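4. Equipment Planning and Cost

In this section we describe how the purchase of the two-arm station was planned, and where the plan differed from the real spending.

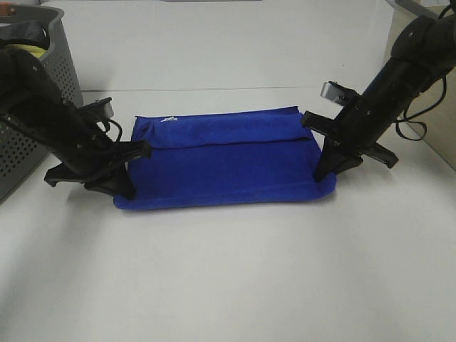
Figure 3. Towel folding at the two-arm station. Both grippers press on the ends of the folded cloth, and each arm carries a wrist camera.

The first budget was prepared in November by the second author, Abla Sabbagh, before the list of tasks was fixed. At that time only single-arm picking was planned, and the request covered one arm, one gripper and one camera. When cloth folding was added to the project, the request had to be written again. A second arm does not simply double the cost. It also needs a wider table, a second power supply, more cable and a computer which can read both wrist cameras at the same time.

We asked two suppliers for offers. Flostum offered a complete station with the arms already mounted, and Laur offered the parts separately. The Laur offer was lower, but it left the mounting and the calibration to us. We chose the separate parts, and we would make the same choice again only if a technician is available in the first weeks. In our case Nabil Nimri spent 26 working days on assembly and wiring, and these days were not in the budget.

4.1 Division of the budget

The arms and grippers took 57 percent of the total. This share was close to the plan. The cameras and the computer also stayed near their planned values. The largest error was in small items: cables, clamps, connectors and spare finger plates. We had put them on one line with a fixed sum of 1000 euros, and this line was empty before the station made its first fold. Cables that hang beside a moving arm must be treated as consumable parts, and we now plan them per year of use — the same way as we plan the towels.

The towels themselves deserve a short remark. We first bought a mixed set, with different sizes and fabrics, because we wanted variety in the recordings. For planning this was not practical. A worn towel could not be replaced with an equal one, and older and newer recordings were then difficult to compare. The second order, placed with Grustitz, was for 70 microfiber towels of one model.

4.2 Spare parts and waiting time

Delivery time had more influence on the schedule than price. A replacement gripper could not be ordered without a signed request, and the signature often took longer than the transport. For the following project, Sketine, we asked that one complete gripper and one wrist camera be bought together with the station and kept on the shelf. This raises the first payment, but it allows the work to continue when a part fails. We did not include a spare arm — its price is too high for a group of our size, and single-arm tasks can still be recorded while the other arm is under repair.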